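Selldale repair workshop to open a second evening as bench fills up

The repair workshop in the old Pumphrey building in Selldale is to open for a second evening each week from October, after a summer in which the waiting list for small appliances reached 200 items.

The workshop takes in fans, kettles, radios, lamps and other household goods that would otherwise go to the tip. Owners pay for parts and are asked for a donation towards the lighting and heating. At present the doors open to the public one evening a week, from 6pm until 9pm, with repairs carried on during the day when the space is free.

Mabli Morgan, who runs the workshop, said the extra evening had been under discussion since spring.

"We were telling people six weeks, then eight weeks, and that is a long time to be without a kettle," she said. "Some of them had bought a new one by the time we rang."

In the past year the workshop logged 818 items. Most were mended and went back to their owners. The rest were stripped for switches, plugs, screws and lengths of cable, which are sorted and kept for later jobs.

Fans made up a large share of the work during the warm weather. Many came in with nothing worse than dust in the motor or a loose blade, according to Emrys Rosser, who teaches the beginners' sessions. He said people were often nervous about opening a casing for the first time.

"They think it will all spring out at them," he said. "Once they have had the back off one, they want to do the next one themselves."

The second evening will be set aside for people who want to learn to do their own repairs. Places will be limited to 35 and must be booked at the front desk or by telephone. Anyone bringing an item should bring its lead, any loose parts and, if they still have it, the instruction booklet. Microwaves will not be accepted, nor will anything with a gas connection.

Children aged 12 and over can attend with an adult. Long hair must be tied back, and food and drink are to be kept off the benches.

The building was used for storage by a furniture dealer until the workshop took on the lease four years ago. Work on the ground floor included new lighting and a full rewire of the sockets. The upper level has been used mainly for meetings, and Ms Morgan said there were no plans at present to move any benches up there.

Storage remains a difficulty. Items waiting for parts are kept in boxes, each with the owner's name and the date it came in, and the boxes have begun to take up bench space that is needed for repairs. A request for help with shelving was sent to several firms in the summer. Verodholm, a joinery firm on the Ulard road, has offered two sets of shelves at cost, to be fitted before the new evening begins.

Joaquín Yáñez, of Verodholm, said the firm had measured up and would fit the shelves early one morning so that the workshop would not have to close.

"It is a simple job," he said. "The floor is not quite level, so the feet need adjusting, but that is all."

Until then, people collecting finished work are asked to do so promptly. A notice will go up by the door listing 67 items that are ready and have not been picked up. They include a sewing machine, several table lamps and a bread maker that has been ready since January. Anything still unclaimed after three months will be sold to raise money for parts.

One regular visitor, Morfudd Dafis, said she had first come in with a radio that had belonged to her father. It needed a new capacitor and a clean, and she has since brought in a toaster, a desk fan and a hand mixer. The mixer could not be saved.

"They were straight with me about that," she said. "I left it with them for the bits."

She has put her name down for the new evening and hopes to learn how to solder.

The workshop would also like to hear from anyone with spare hand tools in good order. Small screwdrivers, side cutters and wire strippers are needed most, along with clear plastic tubs with lids. There is no need for any more hammers. Tools can be left at the desk during opening hours but should not be left outside the building.

Mélanie Bergeron, who handles bookings, said callers should describe the fault when they ring, as it helps in deciding who should look at the item. She added that the telephone is not always answered during the day and that messages are picked up at 5pm.

The existing evening will carry on as before, with no booking needed. Those who come without an appointment will be seen in the order they arrive, and no new items will be taken in after 8.30pm.

Parking at the front is for loading only. The car park behind the library is free after 6pm and is a short walk away, and there is a rail for bicycles beside the side entrance.
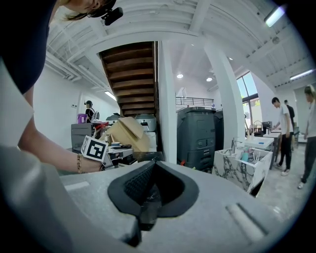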